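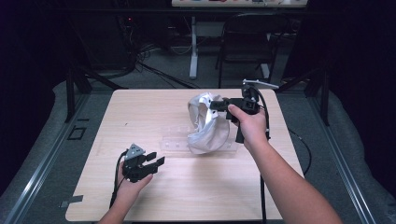 Can a club with no programming experience use the Trukness hand-held gripper pair?

Most clubs start exactly that way. The grippers are worked by hand with a trigger, so a student can be practicing a task in the first session, and the coding side can wait until somebody in the group is itching to get to it.

Trukness Hand-Held Gripper Pair, Club Edition
Made by Joltel
Price: $857 per pair
Spare finger set: $38
Replacement cable set: $58

We put the Club Edition together after a long and very happy July with the student robotics club in Cunthorpe, where Kgomotso Steyn has been coaching middle and high schoolers for years. Her students were full of ideas for automating chores (folding, sorting, packing lunches, you name it!) and kept running into the same wall – they would design a robot's job before they had any feeling for what two simple fingers can and can't do. Once they had a pair of these to try, the talk around the table changed completely. They started arguing about which edge of a towel to pick up first, and whether the left hand ought to hold still while the right one pulls, and those are lovely arguments to listen to.

What comes with it

One left gripper and one right gripper, both black, with trigger handles
Mounting plates for the top of each gripper
Two cables per gripper set, with ties
Printed coach's guide with starter tasks
Stick-on tape for marking out a work area

Setting up

Any steady table will do, as long as a student can stand at it comfortably and reach the middle without leaning. Leave a bit of slack in the cables and run them down behind the student's elbow. Smaller hands sometimes find the trigger stiff for the first few tries, and there's a screw under the handle that eases it off. Turn it a little at a time, please, and try it between turns.

Starter tasks

The guide begins with cloth, and Masaru Sasaki, who wrote most of it, would like you to stay with cloth longer than you think you need to. A soft crumpled cloth never sits the same way twice, and students learn a great deal just by hunting for a corner. After that come cups, then lids, then the relay, where two students take one gripper each and have to talk their way through a fold together. It gets loud.

Getting ready for the Xolalpa Challenge

The Club Edition may be used in the practice round of the Xolalpa Challenge for student teams. Teams should check the current rules for gripper size before they register, and do bring your spare fingers – the pads wear down faster than you'd expect in a busy season.

Ordering

Schools and clubs can pay by purchase order. Please quote item 818 and tell us how many students will be sharing, so we can send enough printed guides. Spare fingers and cables can be added to the same order, and they ship in the same box.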